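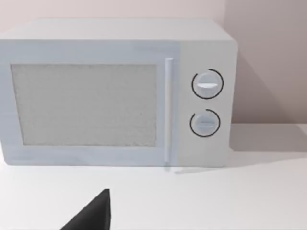

A white microwave on a white countertop.

The old Beaudoin school kitchen is open again, and I can tell you the line went out the door, because I was standing at the back of it for most of the morning with my coat on and no coffee in me.

If you haven't been following along (and I don't blame you, it has dragged on), the town closed the kitchen at the Beaudoin building last December after a pipe let go over the pantry. The monthly community lunch moved to the fire hall, which has one outlet that works and a sink you could wash a teacup in. People came anyway. I came anyway, mostly for the pea soup.

Now we're back. The reopening lunch was on 9/17/22 and the cooks put out nearly 300 bowls before the pots ran dry. Rhonda Lavoie, who has run the lunch for as long as I've lived in Pellthorpe, told me she'd planned for a lot fewer. "I had Lewis driving to the store for carrots twice," she said. "The second time he came back with parsnips, and in they went." I had the parsnip batch. It was great!

The work inside was mostly stuff you can't see – new pipes, new wiring, a new floor under the old floor. Sheldon Campbell did the wiring and he walked me through all of it, including the breaker panel, for longer than I had expected to spend looking at a breaker panel. The short version is that you can now run the oven and the dishwasher together. At the old place you picked one.

Lunch is still pay what you can, with a can by the door. You can also just eat and go, same as always. There are 92 seats if they open the folding wall and 48 if they don't, and on opening day they had the wall open before the first tray was out. I ended up at the end of a table with Thérèse Melnyk and two of her grandkids, who wanted to know if there was a dessert.

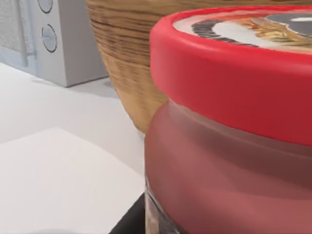 There was a dessert. Senga Cairns made her apple squares, and she cut them small on purpose so they'd go around, and they still didn't. I got half of one, from a seven-year-old who had decided she didn't like cinnamon. Senga says she'll double it next month but she needs apples, so if you have a tree and you're tired of raking under it, she would love to hear from you. Windfalls are fine. She'll cut around the bad parts.

A couple of things people kept asking me in line, as if I was in charge. Yes, the side ramp is open, and it has a real railing now. No, the upstairs rooms are not ready, and Sheldon wouldn't give me a date no matter how nicely I put it. The quilters are staying at the library for the winter. And the upright piano made it through the flood fine, although it sounded pretty rough to begin with and I can't say the pipe hurt it any.

The lunch crew is still $1000 short on the floor, and Rhonda would like that paid off before the snow comes. They're doing a pie supper to help with it, tickets at the door, and Lewis Semple is taking names for pies now. I've signed up for one rhubarb. I've never made a rhubarb pie, so if you have a recipe that a person can't wreck, please drop it off at the newspaper office or catch me at the next lunch. I'll be the one near the soup.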